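**Slat spacing under a foam mattress**

**rsaludo**
Replacing the slats on a double bed. The old set was spaced at 3 inches and the mattress now has shallow ridges across the middle third. The maker (Tralow) only says "slatted base suitable." Is 3 inches too wide for all-foam, or is the foam worn out?

**javier_181**
Too wide for low-density foam. Go under 2.5 inches, flat slats, no bow. Check the center rail first. If it sags, spacing won't help you.

**benjie_c**
Disagree on the number. I ran a foam mattress on 3-inch gaps for 7 years with no ridging. Slat width matters as much as the gap. What are yours?

**rsaludo**
Slats are 2 inches wide, pine, slightly bowed. Center rail is straight against a level. It's the bed in my daughter's room.
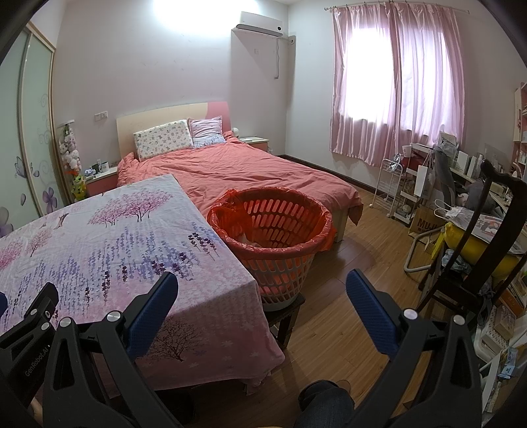 I pulled three slats and put them on a flat floor. Two rock end to end. The ridges line up with the gaps, which points to the base, but I haven't tried the mattress on the floor overnight.

**javier_181**
Two-inch slats with 3-inch gaps leave 60 percent of the surface unsupported. There's your answer.

**benjie_c**
OK, mine were 4 inches wide, so that's a different case. I'd still do the floor test before buying lumber. If the ridges stay after a night on a flat surface, the foam has taken a set and new slats won't bring it back.

**rsaludo**
Will do the floor test Wednesday. Pricing 1x4 pine in the meantime.

**javier_181**
Screw them down at both ends. Loose ones walk.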